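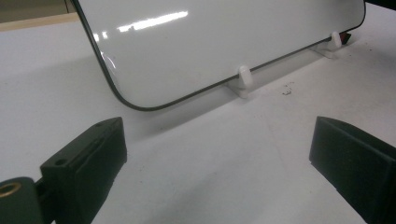
白いホルダーで立てた白いパネル

第3章 対照ノートをつくる(訳本の登録から最初の一篇まで)

さて、第2章でNijsのインストールと文字コードの設定は済んでいますよね。まだの人は先にそちらをどうぞ。特にヘブライ語の母音記号が□になってしまう人は、この章を先にやると後で泣きます(私は泣きました)。

この章では、聖書の訳をいくつか並べて読むための「対照ノート」を新しくつくって、詩編をひとつ表示するところまでやります。Sternamsideの読書会でいつも画面に出している、あの三列のやつです。慣れればお茶が冷める前に終わりますが、最初は節番号のところで必ずつまずくので、時間に余裕のある日にやってください。

3.1 用意するもの

・Nijs本体(メニューの「このソフトについて」で版番号が258になっているもの)
・訳本ファイルをふたつ以上
・Baltov対応表(節番号のずれを吸収してくれる表。Fidcombe文庫の配布ページにあります)
・紙の聖書を一冊

最後の紙の聖書、冗談だと思われがちなんですが本気です。画面の節番号が合っているかどうかを確かめるのに、結局これがいちばん早いんですよね。どの訳でもかまいません。

注:版番号が258より古いと、対応表を読み込むボタンそのものが出てきません。メニューをいくら探しても無いものは無いので、先に更新してください。

注意:訳本には著作権のあるものがたくさんあります。この手引きには訳本ファイルは付いていませんし、メールでくださいと言われてもお送りできません。自分で権利のあるもの、あるいは保護期間の切れているものを使ってください。読書会で画面に映すときも、引用や上映の扱いは発行元の案内を各自で確認をお願いします。

3.2 ノートの入れものをつくる

1. Nijsを起動して、「ファイル」→「新しい対照ノート」を選びます。
2. 名前を聞かれます。ここは日本語で大丈夫です。私は「詩編_秋」のように、書名と季節でつけています。
3. 「正典の範囲」を選びます。とりあえず「旧約のみ」にしておいてください。
4. 「基準の節番号」を選びます。選択肢は「ヘブライ語本文」「ギリシア語訳」「英訳慣用」の三つ。迷ったら「ヘブライ語本文」です。
5. 保存先を決めて「作成」を押します。

手順4だけは、あとから変えられません。いや、変えられることは変えられるんですが、書きこんだメモの位置がごっそりずれます。私は一度、冬のあいだに書きためたメモを全部ひとつ上の節に貼りつけた状態にしてしまって、詩編の嘆きの部分に「ここは喜びの表現」と書いてあるという、なかなか味わい深いノートをこしらえました。

注意:保存先に、ほかのソフトが自動で同期しているフォルダーを指定しないでください。開いているあいだに同期が走ると、ノートが二重になることがあります。閉じてからコピーするぶんには問題ありません。

注:「続編・外典をふくむ」を選ぶと詩編151篇の枠も用意されます。訳本ファイル側にその本文が入っていなければ、空欄のまま出てくるだけです。

3.3 訳本を登録する

1. 左の列の上にある「+」を押します。
2. 訳本ファイルを選びます。
3. 略号を入れます。四文字までです。
4. 「この訳の節番号の方式」を選びます。
5. 「登録」を押して、下の棒が右端まで伸びるのを待ちます。
6. 二冊目、三冊目も同じようにくり返します。

手順3の略号は、あとでメモの中から訳本を呼び出すときに使います。凝った名前をつけると打つのが面倒になるので、短いほうがいいです。私は「口」「共」「ヘ」にしています。カタカナの「ヘ」とひらがなの「へ」は見た目がそっくりなので、どちらで登録したか忘れないでくださいね。検索しても出てこない!というお便りの原因が、けっこうな割合でこれです。

手順4が、この章の山場です。詩編には「ダビデの詩。指揮者によって」のような表題のついているものが多いのですが、この表題を節として数える訳と、数えない訳があるんです。ヘブライ語本文の方式では表題も節に入り、英訳でおなじみの方式では入りません。日本語の訳も分かれていて、新共同訳はヘブライ語本文の方式、口語訳は表題を数えない方式です。

なので、たとえば詩編51篇の「神よ、わたしを憐れんでください」にあたる言葉は、口語訳なら1節、新共同訳なら3節に出てきます。表題が長くて二節ぶん使っているからですね。同じ51篇でも表題が一節ぶんで済む篇とはずれ幅が違うので、「全部ひとつずらせばいいや」では合いません。

(すみません、いまの書き方だとややこしいですね。51篇は二つずれる、3篇は一つずれる、23篇は表題が1節の頭に同居しているのでずれない。こう覚えてください。)

注:方式がわからない訳本は、手元の紙の聖書で詩編51篇を開いて、最初の嘆願が何節になっているか見れば見当がつきます。1節なら「英訳慣用」、3節なら「ヘブライ語本文」です。

注意:登録中に棒が止まったように見えても、窓を閉じないでください。詩編119篇のあたりで妙に長く待たされます。長い篇ですから、気長にいきましょう。

3.4 Baltov対応表を読み込む

さっきの節番号のずれを、手で直していたら人生が終わってしまいます。そこで対応表です。

1. 「道具」→「節番号の対応」→「表を読み込む」を選びます。
2. Fidcombe文庫から取ってきたBaltov対応表を指定します。圧縮されている場合は先に展開しておきます。
3. 「読み込んだ行数」が出ます。旧約だけなら307行になっているはずです。
4. 「基準の節番号」が3.2で選んだものと同じか、もう一度確かめます。
5. 「適用」を押します。

行数が307より少なかったら、ファイルが途中で切れています。取り直してください。多かったら、たぶん新約も入っている別の表を取ってきていますので、これも取り直しです。私はこの数字だけ付箋に書いて、ディスプレイの縁に貼っています。

対応表が面倒を見てくれるのは、詩編の表題だけではありません。よく聞かれるものを書いておきます。

ヨエル書:口語訳では3章まで、新共同訳では4章まであります。口語訳の2章28節から32節が、新共同訳では3章の1節から5節になります。
マラキ書:逆に口語訳が4章まで、新共同訳は3章までです。口語訳の4章が、新共同訳の3章19節以下に入ります。
詩編9篇と10篇:ギリシア語訳ではひとつの篇にまとまっています。そこから先は篇の番号がしばらくひとつずれます。
詩編147篇:ギリシア語訳ではふたつに分かれます。おかげで148篇からはまた番号がそろいます。

古いラテン語系の典礼書を使っている人は、ギリシア語訳の番号で書かれていることが多いので、9篇から先は要注意です。「詩編22、主はわたしの羊飼い」と印刷してあっても誤植じゃありません。ヘブライ語本文の数え方だと23篇、という話です。読書会でも「ページが違う」「いや合ってる」で盛りあがる(もめる?)ところなので、案内を配るときはどちらの番号かをひとこと添えておくと親切だと思います。

注:対応表は訳本ファイルそのものを書きかえません。並べて表示するときの位置合わせをするだけなので、「適用」を取り消せばもとの表示に戻ります。

3.5 最初の一篇を並べてみる

いよいよです!

1. 上の検索欄に「詩 51」と入れてEnterを押します。数字は半角、書名とのあいだに半角の空白をひとつ。
2. 三つの列に本文が出ます。
3. 「表示」→「行をそろえる」に印をつけます。
4. 各列の左端の節番号を見ます。基準の番号は濃い字、その訳本来の番号は薄い字で、かっこに入って出ます。
5. 紙の聖書を開いて、表題、最初の嘆願、最後の節の三か所を見くらべます。
6. 合っていたら「保存」。

手順5で合わなかったときは、ほぼ間違いなく3.3の手順4で方式を取りちがえています。訳本の略号を右クリックして「方式を変更」で直せますので、登録からやり直さなくて大丈夫です。

表示の幅は、私は一列あたり全角で20字くらいの見た目が好みです。詩文の改行がきれいに残って、ヘブライ語の詩によくある、前半の行を後半の行が言いかえていく形(並行法といいます)が目で追いやすくなります。列をせまくしすぎると、この行の切れめが勝手な折り返しにまぎれてしまうんですね。せっかく並べるんですから、ここはちょっとこだわってみてください。

文字の拡大率は「表示」→「拡大」で変えられます。ひとりで読むなら100%で十分、読書会で映すときはもっと大きく。ただ、大きくすると三列が入りきらなくなります。私はそういうとき、思いきって一列隠します。列の上の目玉の印を押すと隠れて、もう一度押すと戻ります。

注意:列を隠すのと、列を削除するのは別です。目玉のとなりのバツ印は削除のほうで、その訳本につけたメモもいっしょに消えます。確認の窓は出ますけれど、勢いで「はい」を押さないように。

3.6 メモをつける

対照ノートの楽しさは、やっぱりここからだと思うんです。

1. メモをつけたい節を選びます。複数の節なら、Shiftを押しながら最後の節をクリックします。
2. 「メモ」→「新規」、またはF4。
3. 「ノート全体につける」か「この訳だけにつける」を選びます。
4. 本文を書きます。
5. 必要なら色をつけて、「閉じる」。自動で保存されます。

手順3の使い分けですが、私は、内容についての感想や疑問は「ノート全体」、訳語の選び方についての覚え書きは「この訳だけ」にしています。たとえばヘブライ語の「ヘセド」は、訳本によって「いつくしみ」だったり「慈しみ」だったり「恵み」だったり、同じ訳本の中でも場所によって変わったりします。こういうのは訳ごとのメモに入れておくと、あとで略号で絞りこんで一覧にできて便利です。

一覧を出すには「メモ」→「一覧」を開いて、上の欄に略号を入れます。私の詩編ノートは、メモがおよそ800件になったあたりから一覧の表示がもたつくようになりました。そうなったら書名や季節でノートを分けるか、「一覧」の右上にある「本文を省略」に印をつけてください。後者だけでもかなり軽くなります。

それから、メモには引用元をなるべく書いておきましょう。注解書で読んだことなのか、読書会でだれかが言ったことなのか、自分の思いつきなのか。半年たつと本当に区別がつかなくなります。私のノートには「これは重要!」とだけ書いてあるメモがいくつもあって、どこがどう重要だったのか、今となっては推測するしかありません。

注:メモの中で角かっこに略号と箇所を入れると([共 詩51:3]のように)、その箇所への飛び先になります。節番号は、略号の訳本が使っている番号で書いてください。基準の番号ではありません。ここは私もいまだに間違えます。

注意:ヘブライ文字をメモに貼りつけると、右から左に並ぶ関係で、うしろの句読点が思わぬところに飛んでいくことがあります。壊れたわけではないので慌てないでください。ヘブライ文字の前後で改行しておくと落ちつきます。

3.7 うまくいかないとき

訳本の列がまっ白のまま
 検索欄の書名を疑ってください。「詩」「詩編」「詩篇」はどれでも通りますが、「しへん」は通りません。ほかの書は附録の略号表を見てください。

行がそろわない
 「行をそろえる」に印があるか、対応表を「適用」したか。この順番で見ます。両方やってあるのにずれるのなら、3.3の手順4に戻りましょう。

表題だけが消えた
 「表示」→「表題を隠す」に印がついていませんか。朗読用の設定から戻すのを忘れると、こうなります。表題を数える方式の訳では、いきなり2節や3節から始まるのでびっくりします。

「セラ」が出たり出なかったりする
 これは訳本の違いで、故障ではありません。詩編に出てくるこの言葉は意味がはっきりわかっていなくて、そのまま音で残す訳、かっこに入れる訳、別の書き方をする訳とさまざまです。表示をそろえる機能は、いまのところNijsにはありません。

メモが別の節についている
 基準の節番号をあとから変えた可能性が高いです。変える前の控えがあればそれを開くのがいちばん安全。控えがない場合は「道具」→「メモの移動」で篇ごとにずらしていきます。地道な作業ですが、読みなおすいい機会だと思って……がんばってください。

印刷すると三列目が切れる
 用紙を横にして、それでも切れるなら列をひとつ隠します。縮小して押しこむこともできますが、ふりがながつぶれて読めなくなるので、私はやりません。

3.8 控えをとる

1. 「ファイル」→「控えをつくる」を選びます。
2. 「メモをふくめる」に印がついているのを確認します。
3. ノートとは別の場所に保存します。

控えのファイル名には自動で連番がつきます。古いものは自分で消さないかぎり残るので、たまに整理してください。私は毎年12月にまとめて見なおして、その年の最後の控えだけを手元に残しています。

対応表を新しいものに差しかえるときは、その前に必ず控えを。Fidcombe文庫の表はときどき手直しが入っていて、直ること自体はありがたいのですが、前の表に合わせて自分で手を加えていた部分があると、そこが上書きされます。自分で加えた行は「道具」→「節番号の対応」→「自分の行だけ書き出す」で別に取っておけます。

次の第4章では、このノートを使って交読用の配布プリントをつくります。司式する側と会衆の側で行の字下げを変えるやり方や、ふりがなのつけ方もそちらに書きました。先に進む前に、詩編3篇と23篇でも3.5の手順をひととおり試しておいてくださいね。

Nijs対照ノートの手引き|最終更新 2018-09-17|© Sternamside読書会|お問い合わせ|このページの先頭へ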